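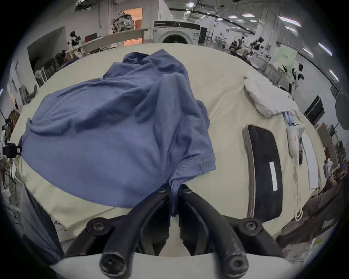 衣服应该穿到什么时候

我来中国已经十年多了,中文是成年以后才学的,所以写文章的时候还是很小心,一句话常常要改几次。这篇文章我想谈衣服的寿命。题目听起来很小,但是我想了很久,因为我发现周围的人对这个问题的看法,跟我小时候受的教育差得很远。

我出生的城市叫Broltivberg,冬天很长,工厂很多,商店不多。在我们那里,一件衣服先是出门穿的,后来变成在家穿的,再后来变成干活穿的,最后剪开,做成擦窗户的布。没有人觉得这是美德,也没有人给它起名字。现在大家叫它“可持续生活”,我第一次看见这个词的时候查了词典,查完以后有一点不好意思,原来我祖母一辈子都在做这么时髦的事情。

我的看法先写在前面:一件普通的衣服,应该穿到它的布不能再承担衣服的工作为止。领子松了,颜色淡了,样子过时了,这些都不算理由。我知道很多读者不同意,我的妻子也不同意,所以下面我尽量把道理讲清楚。

首先说颜色。人们扔衣服,最常见的原因是“旧了”。我问过几个同事,“旧了”是什么意思,他们想了一会儿,说就是颜色不好看了。可是颜色变淡跟布变坏是两件事。纯棉的衣服洗过很多次以后,颜色会浅一些,但是布反而软了,贴在身上很舒服。我自己最喜欢的几件都是这个阶段的。新衣服要跟人互相认识一段时间,旧衣服已经认识你了。我不太确定中文里能不能这样说,但是意思应该明白。

当然,颜色在有些场合是要紧的。去见客户,去参加婚礼,穿一件发白的上衣不礼貌。这一点我接受。不过我们一年里有多少天是见客户和参加婚礼呢?大部分日子我们去上班,去买菜,在家里坐着。为了很少的几天,把整个衣柜都换成新的,我觉得账算得不对。

说到算账,我想讲一讲价格。几年前我在一家叫Wumbei的网店买过一件上衣,四十块钱,包邮。洗了几次以后,侧面的缝线歪了,从腰上转到了肚子前面。我写信给客服,客服态度很好,问我要不要再买一件,给我打折。后来我又在Drimport买了一件差不多的,两百块,穿到现在,缝线还在原来的地方。如果只比较价格,第二件贵五倍。如果比较每穿一次花多少钱,第二件便宜得多。

我不想用这个例子说明贵的衣服一定好。我也买过贵的坏衣服,那一次更生气。我想说的是,我们买东西的时候只看见一个数字,就是付款的那个数字,而衣服的另外一些数字,比如能洗多少次,能不能补,扣子掉了有没有备用的,商店一般不写。买的人也不问。时间长了,做衣服的人就知道,这些事情不重要。

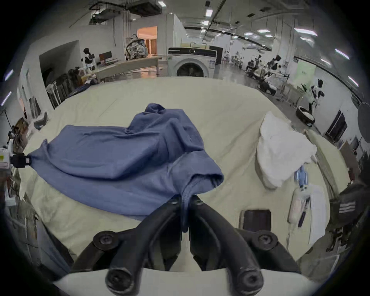 然后我要谈洗衣服,因为我认为很多衣服不是穿坏的,是洗坏的。我刚到中国的时候住单位宿舍,同一层的邻居每天洗衣服,穿一天就洗,不管脏不脏。他很爱干净,我很尊敬他。但是他的衣服坏得很快,因为洗衣机里的摩擦比人身上的摩擦厉害得多。外套穿一天,在通风的地方挂一夜,第二天多半还可以穿。夏天的内衣和上衣应该每天洗,这个不用讨论。裤子和毛衣呢,我觉得可以讨论。

还有洗衣液。我以前有一个坏习惯,总觉得多倒一点更干净,后来读了瓶子背面的小字才知道,倒多了冲不掉,留在布里,布会变硬。我现在用的是Botano,没有特别的原因,超市离家近,那个超市只卖两种,另外一种味道太香。我按照瓶盖里面的线倒,不超过那条线。水用凉的,深色的衣服翻过来洗。这些方法都很普通,我写出来是因为我三十多岁才学会,可能也有别人跟我一样晚。

烘干机的问题比较难。我妻子支持烘干机,她说南方的春天,衣服挂在阳台上好几天也不干,会有味道。她说得对。四月的时候我们家的阳台就像一个不开火的厨房,什么都是潮的。可是每次清理烘干机的过滤网,我都看见厚厚的一层绒毛,那些绒毛以前是我们的衣服。我们现在的办法是,毛巾和床单可以烘,上衣和裤子尽量挂起来。这是谈判的结果,两边都不完全满意,我想大概是一个公平的结果。

再谈补衣服。我会补,补得不好看。小时候学校里有劳动课,男孩女孩都要学缝扣子,学不会的下课不能出去玩。我学得很慢,所以记得很牢。现在我认识的年轻人里面,会缝扣子的很少。他们不笨,也不懒,只是没有人教过,而且没有必要,因为掉了一颗扣子的衬衫可以换一件新衬衫,手机上点几下,第二天就到了。

有人对我说,你的时间也是钱,花一个小时补一件四十块的衣服,不合算。这个道理我想了很久,一开始找不到回答。现在我的回答是这样的:那一个小时,如果不补衣服,我大概会看手机。看手机没有人给我钱。所以补衣服的时候我没有损失什么,手里还多了一件能穿的衣服。另外,缝东西的时候脑子很安静,我有几封很难写的信,就是在缝袜子的时候想好怎么写的。

如果自己不想补,还可以找人。我们小区后门旁边有一位裁缝,她的摊子很小,一台缝纫机,一盏灯,墙上贴着价目表。改裤脚十块,换拉链要看长短。她做得又快又整齐,比我强太多。可是去年她对我说,来改新裤子的人多,来补旧衣服的人少。我听了有一点难过。一门手艺没有人来用,慢慢就没有人学了,以后我们想补的时候,也找不到地方。
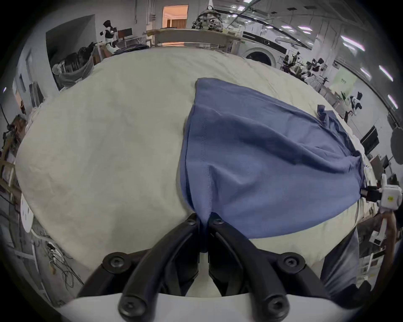 反对的意见里面,我认为最有力的一个,跟面子有关系。在我的家乡,穿旧衣服的人很多,所以旧衣服什么也不说明。在这里,有一些朋友告诉我,他们的父母年轻的时候没有选择,只能穿补过的衣服,所以现在看见孩子穿旧的,心里不舒服,觉得自己没有照顾好孩子。我的岳母就是这样。她每年过年给我买新毛衣,我穿着旧的去看她,她嘴上不说,眼睛一直看我的袖口。

这种感情我不应该批评。一个外国人跑来告诉别人,你们穿旧一点的比较好,这是很没有礼貌的,尤其是对那些从前真的缺少衣服的人。所以我去岳母家穿新毛衣,回家换下来,叠好。我的原则在她家门口可以休息一下。

不过我还是想请读者分清楚,没有选择地穿旧衣服,跟有选择地穿旧衣服,是不一样的生活。第一种是困难,第二种是习惯。我们不愿意回到困难里去,这个我完全理解,但是习惯也可以讨论,不需要因为害怕前一种,就把后一种也扔掉。

还有一种常见的做法是捐。很多小区有旧衣回收箱,大家把不要的衣服放进去,心里觉得轻松。我也放过。后来我慢慢有了一点怀疑。我不知道那些衣服最后去了哪里,箱子上只写着一个编号,我们楼下那个是302,没有电话。也许有人真的穿上了,也许切碎做了别的材料,我没有证据,不敢乱说。但是我注意到自己的一个变化:有了那个箱子以后,我买衣服比以前随便了,因为我想,反正不喜欢的时候可以捐。一个好的出口,让进口也变大了。现在我规定自己,放进箱子的衣服必须是干净的,完整的,我愿意送给朋友的。不够这个标准的,我留下来做抹布。

说到抹布,我要为它讲几句好话。旧棉布做的抹布吸水很好,擦玻璃不留毛,脏了洗,洗不干净再扔,一点也不心疼。商店里卖的那种彩色的抹布,我买过一包,擦桌子的时候水跟着它跑来跑去,就是不进去。我妻子笑了我很久,因为那一包是我自己选的。

旧床单也有用处。可以盖冬天不用的电风扇,可以在搬家的时候包盘子,剪成小块可以擦皮鞋。有一个朋友来我家,看见我柜子里有一个专门放旧布的抽屉,问我是不是准备开店。我说不是,他不太相信。

我也应该承认,我的办法有缺点。东西留得多,家里就满。我妻子说,我们家的房子是按平方米买的,那个抽屉占的地方也是钱。她说的又对了。所以我现在每到换季的时候整理一次,把衣服全部拿出来放在床上,一件一件看。布还结实的,留。破了能补的,放一边,给自己一个月,一个月还没有补,就承认自己不会补了,剪成布。这样做要花半天,腰很酸,但是做完以后我清楚地知道自己有什么,下次逛网店的时候手就慢一些。

我发现最难处理的不是破的衣服,是从来没有穿过几次的衣服。它们没有任何毛病,只是买的时候我想象自己是另外一个人,一个会穿亮黄色裤子的人。这样的裤子我有一条。布非常结实,按照我的原则,应该穿到坏。按照现在的速度,它会比我活得久。后来我在家里刷墙的时候穿它,上面沾了一些白漆,看起来反而自然了,现在我周末去买菜也穿。

我写这些,没有想让大家都跟我一样。我只希望下次有人打开衣柜,拿起一件说“旧了”的时候,能用手摸一摸那块布,对着窗户看一看有没有变薄,拉一拉缝线。如果都还好,就再挂回去,明年春天再问一次。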